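The Forever Pot and Other Promises
Cookware companies have learned to sell us things "for life." Whose life is harder to pin down.

By Zuweira Abugri
26 November 2024

My mother owned four pots. I own eleven, and I cook less than she did. I have been trying to work out how that happened, and most of the answer seems to be that at some point in my thirties I started believing what was printed on the box.

You know the words. Heirloom. Lifetime. Buy it once. A saucepan used to be something you picked up at the hardware store along with a mop head and some light bulbs. Now it has an origin story and a founder who was frustrated. It comes in a cotton bag, as if it might need to spend the night somewhere.

The set that got me started on this piece is made by Dullo and costs $1,199. That buys you seven pieces, and I am counting the way Dullo counts, so the lids are pieces. The company says the set will be "the last cookware you ever need." I asked what that was based on. After some back and forth I was told that the steel is very good.

I'm sure it is. Steel has been very good for a long time.

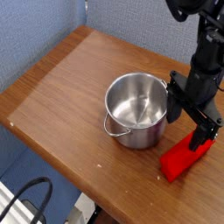

What the warranty covers

I read the Dullo warranty at my kitchen counter with a pencil. It runs for the life of the original purchaser, so the heirloom part is already in trouble. Your daughter can inherit the pot, but she can't inherit the promise. It leaves out discoloration, pitting, warping from "excess heat," loose handles caused by "other than normal use," and anything to do with a dishwasher. You pay to ship it back.

Rakov, which sells a similar set for a bit less, gives you 30 days to register online. Miss that and the lifetime guarantee turns into a one-year guarantee. I missed it. I would guess most people do, since the card is tucked under the cardboard insert and the insert goes out with the recycling.

None of this is a scandal. Warranties have always been written by people who don't want to pay. But the whole price is built on the idea of forever, and forever has a lot of small type under it.

Akua Darko has repaired and resold kitchen goods for 40 years, the last stretch of them from a narrow shop with a bell on the door. I asked her what actually kills a pot.

"Mostly nothing," she said. "People get bored of them. They get a new stove or a new husband and they want the shelf to look different."

She does see failures. Rivets work loose on cheap handles. Thin bottoms go out of flat, and then they rock on a glass cooktop and drive everyone crazy. Nonstick coating wears out, whatever the ad says, and she won't take it in trade at all. Plain steel is another matter.

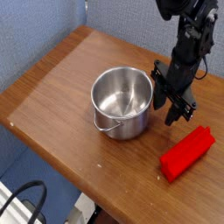
She has sold the same stockpot three times to three different households, she told me, and charged a little more each time.

I wanted her to tell me the expensive ones are a con. She wouldn't go quite that far. A thick base does heat more evenly, she said, and if you make a lot of sauces you will notice. If you boil pasta and make soup, you won't, because water doesn't care what it's sitting in. She thinks most people would do fine with one heavy pan and a big cheap pot.

The color season

The other way to sell a pot to someone who already has one is to change the color. Toom puts out a new shade every few months. This November's is called Lichen. Last year's, now marked down, was a sort of wet cement. Toom's customers talk about "completing" their set, a strange thing to do with an object that is supposed to be complete when you buy it.

Steel has been the holdout here. You can't really bring out a fall shade of it, so the companies that sell it go for seriousness instead, with talk of chefs and plies and grams. Dritura lists 217 "points of inspection" for every pan that leaves its plant. I asked for the list. I was sent a brochure with a photo of a hand in a white glove.
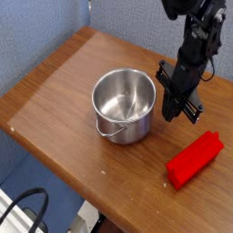

Plain stainless steel, with a rolled rim.

I should say where my own money went, since it's easy to be superior about this. I bought the Rakov set. I paid for it over six months, and when I opened the box I felt, for an evening, like a person who braises. Then I made rice in it. It was the same rice.

Do the companies believe it themselves? A few of the people I talked to clearly do. One designer spent twenty minutes on the angle of a pouring lip, and I liked him very much. But a business that truly sold each household its last pot would have to keep finding new households, and the ones I looked at spend a great deal of effort writing to the old ones. I get two emails a week from Rakov. They have my last cookware. What do they want?

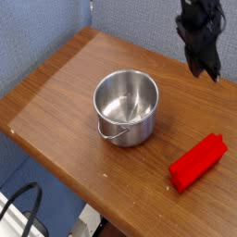
If you are shopping anyway

Go to a secondhand store first and pick up the heaviest pot they have. Set it on a flat counter and push down on the rim. If it rocks, put it back.

Check that the handle is tight. Stains are fine, and most come off with baking soda and some patience.

Skip the set. Sets are padded with a tiny saucepan that you will use for melting butter and then not at all.

Read the warranty before you pay, not for comfort but to see what the company expects to go wrong. Dullo's list is as good a guide to how pots die as anything I found.

And look in the back of your own cabinet. Mine had my mother's soup pot in it, under two roasting pans. It has a dent near the bottom and no brand I can make out – she thinks it came from a gas station promotion. I made lentils in it last week.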